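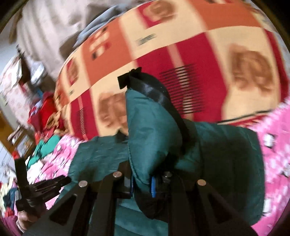 # Blankets, Bags and the Big Fall Wash

Every fall I drag all the soft stuff in the house into one place and go through it, and I love it more than is probably reasonable! Blankets, jackets, sleeping bags, cushions, the odd scarf I'd forgotten I owned — out it all comes, gets a shake and a good look, and goes back where I can find it before the cold settles in. Last year's page had 20 entries. I've kept this one shorter, mostly so I could write more about the favorites.

**Dog faces on a checkerboard**
Crimson, orange and cream squares with brown dog faces on them, and I will hear nothing against it. Some squares have thin black stripes instead, so your eye keeps moving. I like the big face on the cream square best, though Anjana Bhuiyan is loyal to the one in the red border and we have discussed this at length.

**Teal green, nice and puffy**
What a color! It has that slight shine that padded nylon gets, and it creases into the softest folds when you put it down. Next to the reds and oranges it looks terrific. I'd never have picked the two together in a store, and now I want a whole room in those colors.

**A word on straps**
Flat black webbing gets into everything on sorting day. I tie long straps in a loose knot before anything goes in a bin, a trick I picked up from Baltasar Barrios on a camping weekend near Tustcombe in April. Before that I spent ages every year untangling one bag from another.

**The wool pile**
Three scratchy, wonderful blankets from my aunt's place. They don't get washed, just hung over the porch rail on a dry afternoon and brushed. One has a moth hole the size of a pea, and Youssra Kettani has promised to show me how to darn it (she did the elbow of my gray cardigan and I can't find the spot anymore).

**Down and other fluffy things**
Low heat, plenty of time, clean tennis balls in the dryer. I stop it now and then and break up the clumps by hand, which is oddly satisfying. The first year I got impatient and put a vest away damp — never again. It smelled like a pond until New Year's.

**The labels**
Bought a pack of 100 cloth labels for this and I'm finally getting through them. Each bin gets one on the short end, where you can read it from the closet door. "GUEST BEDS," "CAR," "SNOW," and one that says "GOOD ONES," which the rest of the family has learned to ask about first.

**Going to a new home**
Two fleece throws and a sleeping bag are off to Markos Sarantis, who has just moved and is short on bedding. The sleeping bag zipper sticks near the bottom. Rub a candle stub along it, Markos, and go slow!

Still to do: the hall closet, both window seat cushions, and whatever is in the bag behind the sewing table. I'll add those when they're done.

*Page updated November 6, 2022*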